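Workshop notebook, sales training desk, Helham office
9 September 2025

Entry concerns the revision of the Wodach course for new property agents. The second draft was returned with comments on the pricing unit and the closing script. 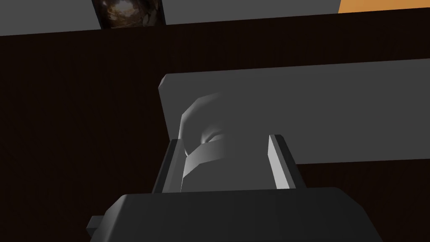
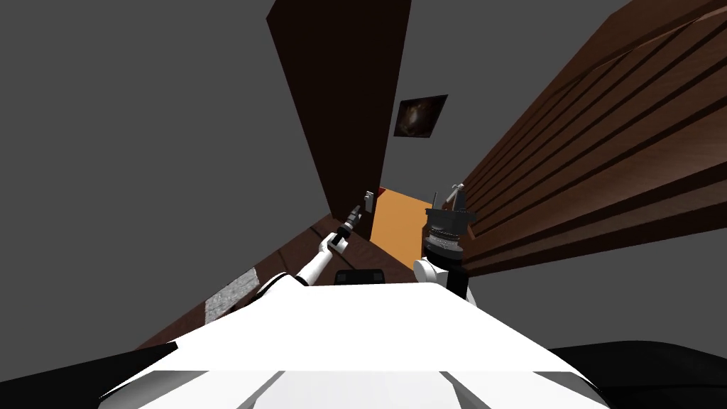
The pricing unit will be shortened to 35 slides. Trainees at Nitau spent too long on loan tables and had little time left for the call exercise. The handout on negotiation needs a plain drawing for the section on narrowing a price range; two upright fingers with an open gap between them, as on the dark gray gripper, would serve as the model, with the seller's figure on one side and the buyer's on the other. The gap is to be labeled in dollars.

The Adamczyk workbook remains in use until November. Of the 1,302 copies ordered, 70 have the old commission table on the inside cover and should be held back. Correction slips are not acceptable for this item.

Closing script: three versions tried. Version 2 reads well aloud but asks for the commitment before the fees have been stated - this order must be reversed. Version 3 is too long for a first call.

To do: confirm room booking at Helham, send revised fee wording for legal review, renumber units 4 to 6.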